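Minutes - Cullcombe Shared Kitchen, Equipment Meeting

Wednesday, November 25, 2020
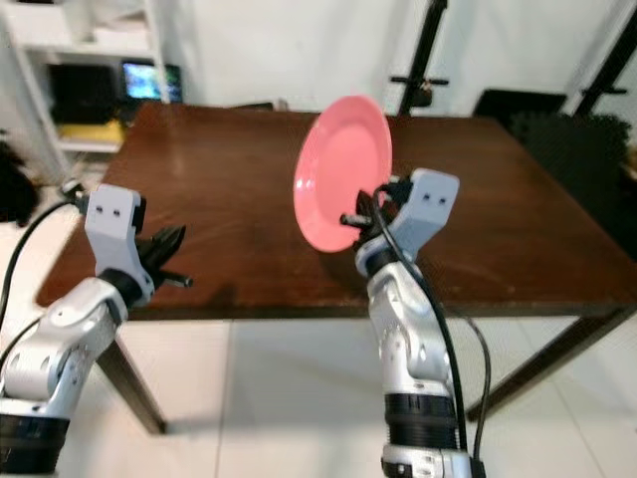 So what are we being asked to decide?

Whether to keep the Dilulo two-arm table kit after the trial ends, and if so whether we rent it or buy it outright.

I'm on minutes again, so apologies for my spelling and for the bits where I was talking and couldn't write. We had ten in the room and started a little after seven.

1. Last minutes

September's minutes were passed with one fix. I'd written that the dishwasher repair was finished. It was only booked. It's finished now, and the rinse arm has stopped squealing, to general joy.

2. The Dilulo kit

Most of the night went here. The kit comes from Zarnmont and it's two arms with a gripper each, the control box, the software and a phone number you can ring on weekdays. We've been trying it on plate work only - picking up, turning, handing over, putting down on a table. Knives and glassware were left out on purpose and I'd like that to stay that way, which I said more than once.

Trial log first. We've recorded 174 plate runs so far. The log sheet had a column for "good" and a column for "not good", and two of our members had quite different ideas of what "good" meant (does a plate that lands upside down count as put down?). We agreed that it doesn't. I'll go back through the sheets and mark them all the same way before anyone quotes a success rate to the landlord or anybody else.

What people liked: the grip on the coloured plates is gentle and I haven't heard a complaint about chips. Teaching it a new move is easier than we'd feared. The two newest members learned it in an evening with the printed guide, and they said the guide was better than the videos.

What people didn't like: it's slow. A person would have the whole rack put away and be on their second cup of tea. The shiny tabletop came up too - one member reckons the glare puts the software off in the late afternoon, and another reckons it's just having a bad day. We're going to try a matte cloth for a week and see who's right. The cables also got a mention. The guide says to leave slack for the full swing of each arm, and there's a feeling we need some proper clips and a spare set of leads before we do much more.

There was a longish chat about the stop button. Everybody who uses the kit has to know where it is and have pressed it at least once. Agreed with no fuss at all, and I'll put a tick box on the sign-in sheet.

3. Rent or buy

Zarnmont's written quote is $2,049 to buy, with the first year of support thrown in. Renting for another year is $1,202, support included, and none of that comes off the price if we buy later. I did ring and ask if it could. The person was very nice about it and the answer was still no.

Buying looks like the better deal if we're still using it in two years. That's a big if for some of us! The view from the far end of the table was that we're a kitchen, and the money would get us a decent second-hand mixer and change. The view from my end was that the school group bookings have gone up and the kit is a good part of what they come for. I've written both down as fairly as I can manage.

Somebody asked about the Amundsen kit, which is the other one on our list. We have the brochure but no price and no trial offer. It only has one arm, so handovers would be out. We'll ask for a quote anyway so we're comparing two things on paper.

Vote on buying tonight: four for, six against. Vote on asking Zarnmont to stretch the trial by a month, at no charge: all in favour.

4. Jobs

Me - write to Zarnmont about the extra month, and ask the price of spare gripper fingers and leads. Tidy up the log.

Bookings desk - ask Amundsen for a quote.

Tuesday crew - matte cloth test, with the time of day written beside every run please.

Everyone - stop button, tick box, no exceptions.

5. Other business

The big freezer needs defrosting. The tea towel roster has a gap in it for the next fortnight and I've pinned it by the door with a pen on a string. Bins have moved to the side lane.

We wrapped up just before nine. Next meeting will be set once we hear back on the trial.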